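Guides > Anavow Household Set-up > Part 6: The table-clearing exercise

Part 6: The table-clearing exercise

By the time you reach this part you will have the simulator installed, the Anavow model loaded and both arms answering to the controls. Well done -- that is the dull half of the job, and a good many people give up during it. What follows is more enjoyable, and it goes some way towards answering the question that everybody's relatives ask, namely whether one of these machines could tidy up after supper yet.

My own reply is "a bit, on a good day, if you lay the table for it". I don't say so to put anyone off. Clearing a table is a chore most of us do with half our mind on something else, and you learn a great deal about it when you have to spell it out for a pair of arms. Please keep your expectations modest and your kettle full.

6.1 Before you begin

You will need the room file called Stollavach, which holds the bedroom and dining table together, and the Leckie task file, which tells the robot what counts as cleared. Both were refreshed on 14/02/2020, and older copies will load quite happily and then behave oddly, so do check which ones you have.

1. Close any other room you have open.
2. Open Stollavach and wait until the progress bar has gone completely. It is a large room and it takes its time, especially on the first go.
3. Choose the left viewpoint from the menu, then press Reset.
4. Compare your view with Figure 1. Small differences in the angle of the arms are fine.
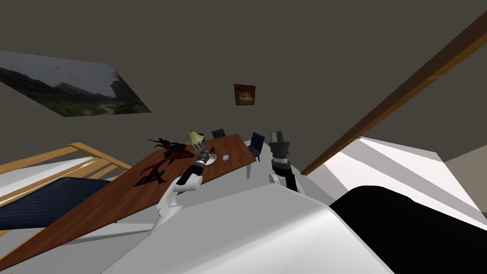
Figure 1. Both arms over the dining table, with the left gripper just above the small white dish.

Note: The room sits at a steep slant in this viewpoint. Leave the setting alone, please. Several kind people have written in with instructions for straightening it, and every one of those methods upsets the arm positions further along.

6.2 Choosing what to pick up first

It is tempting to start with the most interesting thing on the table. Resist it if you can! The dark red branching piece has thin limbs going off in all directions, and a gripper with two simple fingers will find a way to get one of them in the wrong place. I spent the better part of a week in May on that piece alone and have very little to show for it except a long list of ways to knock it over.

The dish is a far better place to begin, being small and plain, though it does ask for a proper hold on the rim. The flat disc should wait until you have had some practice. Lifting something thin off a flat top is fiddly even for people (think of a coin on a polished counter), and the usual trick is to slide it to the edge and take it from there.

1. In the task list, select Dish.
2. Set the approach speed to 45. You may go faster later on, but a slow approach lets you see trouble coming.
3. Set the left arm as the working arm and the right arm to Hold.
4. Press Plan, and wait for the path to be drawn before you press anything else.

Caution: Do not press Run while the path is still being worked out. The arm will set off with whatever it has so far, which may well end somewhere inside the lamp.

6.3 Looking at the reach from a second view

One view is seldom enough to judge a reach by. A fingertip that looks as if it is touching a thing can be a good way in front of it, and I have been caught by this more often than I care to admit. Make a habit of looking twice, even when you are quite sure of yourself.

1. Keep the left viewpoint settings as they are and press Save View.
2. Open the second view from the same menu.
3. Look closely at the gap between the left gripper and whatever stands nearest to it. In our example the lamp is the one to watch.
4. If the gap looks tight, raise the approach height by a single step and plan again.
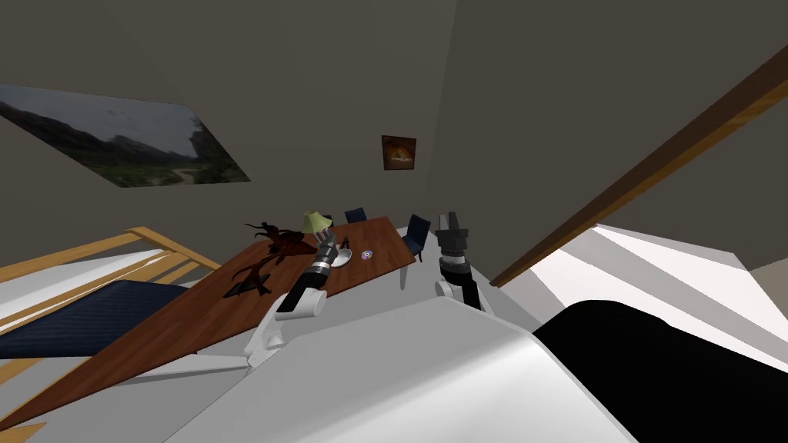 Figure 2. The second view. The left gripper is very close to the lamp and its neighbours, and the right one is held higher, past the corner of the table.

Note: The right arm should stay well out of the way for the whole of this exercise. Two arms over one table sounds twice as useful, and one day I am sure it will be, but for now the second arm mostly gives you a second thing to bump. If yours has wandered in over the tabletop, go back to 6.1 and reset.

6.4 Running the task

1. Press Run, and take your hand off the mouse.
2. Let the arm finish its whole movement, even if you can see that it has missed. Stopping halfway leaves the planner in a muddle.
3. Write down the result. Success, drop, miss and bump are the four words we use, and it helps if everybody uses the same ones.
4. Reset and repeat as many times as your patience allows.

A single good run means very little, I'm afraid. Maximiliano Figueroa, who wrote most of the Leckie file, ran the dish 766 times on the Disau planner and had 611 successes. He was rather pleased with that, and so he should be, but I would ask you to picture the rest of those runs happening with your own crockery. A person who dropped dishes at that rate would be asked to sit down and let someone else do it.

The branching piece is another matter altogether, and we don't publish a figure for it yet. If you do manage to lift it cleanly more than once, please send us your settings -- we would be truly glad to have them.

6.5 If things go wrong

The arm stops short of the dish. The approach height is probably too great. Lower it by one step and plan afresh.

The lamp goes over. Raise the approach height, or ask for a path that comes in from the other side. Do not simply move the lamp out of the way, however sensible it seems. People's tables have lamps on them, and a machine that can only clear a table with nothing in the way hasn't saved anyone much work.

The chairs move. They shouldn't. Reload the room.

Planning takes longer than about 6 minutes. Close the program, open it again and check that no other room is loaded behind this one.

Caution: Settings that work in the simulated room should not be copied straight over to a real arm. Go through Part 9 first, with the speed turned right down and a hand near the stop button.

Continue to Part 7: Putting things away

14 shares | 3 comments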